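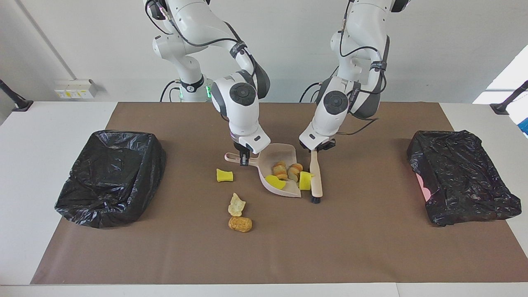

Pliden gallery: the sweeping task

I've been meaning to put this page up since March, so here goes! Pliden is the little planning and control stack I write for two-armed tabletop work, and sweeping is the task I keep coming back to when I want to find out what's broken in it. Brush in one gripper, dustpan in the other, toy food and bits of yellow sponge to clear off the mat. A kid can do it. My planner took a lot longer to get there than I'd like to admit.

The first thing I got wrong was treating the arms as 2 separate problems. I had one trajectory for the pan and one for the brush, and a timer to keep them lined up (I know, I know). As soon as one arm ran a bit late the brush would come down on the wrong side of the lip. Now there's a single plan written in the dustpan's frame, and the brush path hangs off that. Move the pan and the stroke moves with it – so much nicer to work with.

Perception is handled by Iltirano, my segmentation node. It's happy with the sponge pieces, since bright yellow on brown paper is about as easy as it gets. The pale toy bread is harder, and black trash bags were a real pain because the shiny folds kept coming back as separate objects. I ended up masking the bag areas before anything else runs. Crude, but I've left it in.

Picking what to sweep next is still greedy. It takes the item closest to the pan's mouth, plans a short stroke, looks again, and repeats. I tried planning 2 strokes ahead and spent a whole Saturday on it, only to find that the second stroke was nearly always thrown away once the first item rolled somewhere new. The fancy version is sitting in a branch called Ngau if anybody wants to poke at it.

The brush gets its own controller too. Bristles bend, so asking for an exact height above the table is a bit silly, and what I ask for now is a light downward push with a cap on it. That loop runs at roughly 30 Hz, slow by most people's standards, but the strokes are slow as well and I haven't needed more.

Next job is Prirnska, the log viewer. I want to scrub through a run and see the mask, the chosen item and the planned stroke side by side, without keeping three windows open and squinting at timestamps. The timeline works already! The overlay drifts when I zoom in, and that's what I'm fixing this week.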